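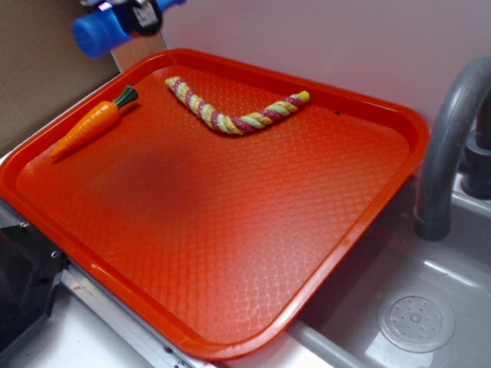
Mi-kyung Wi argued during the planning round that a laboratory which budgets for the arm and treats everything around it as sundries will be short of money by June, and that the fixtures, spares and consumables ought to be costed on the same sheet as the manipulator. The Irngate laboratory had until then kept two budgets, one for capital equipment and one for general supplies, with separate approvals. The present section reports how the two were merged for the Stotorum tabletop programme, and what the merged plan covers.

4.2 Costing the kitchen cell

The kitchen cell was costed as a single unit. Its lines comprise the arm and gripper, the fixed camera, the sink and faucet fixture, the tray and the objects to be handled. Figure 4 shows the tray placed next to the sink, with a toy carrot and a twisted rope toy on it; in the second view a blue plastic cylindrical object lies with them. Items of this kind are inexpensive singly, and under the earlier arrangement they were bought as the need arose. Purchase records examined by Jae-hoon Yeon list 263 such orders, many of them for one article, and the labour of processing them was charged to no project. The merged plan replaces them with a standing order, renewed each term, of up to 200 articles drawn from an agreed catalogue.
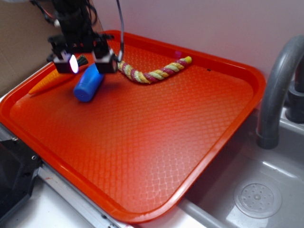
Gripper parts required a different treatment. Finger blocks and cables are specific to the arm, and a substitute from another supplier cannot be assumed to fit. The plan therefore provides for two spare finger sets per cell, held on site and entered in the capital budget at the time the arm is ordered. Deok-su Cha proposed that the spares be pooled with the Edach laboratory. The proposal was deferred, as the two sites had not settled on a common mounting plate.

Service contracts were excluded from the cell cost and are discussed in Section 4.3. Freight and customs charges were included at the rate quoted with each order. Where a quotation lapsed before approval was granted, the revised price was entered and the original retained in the planning file.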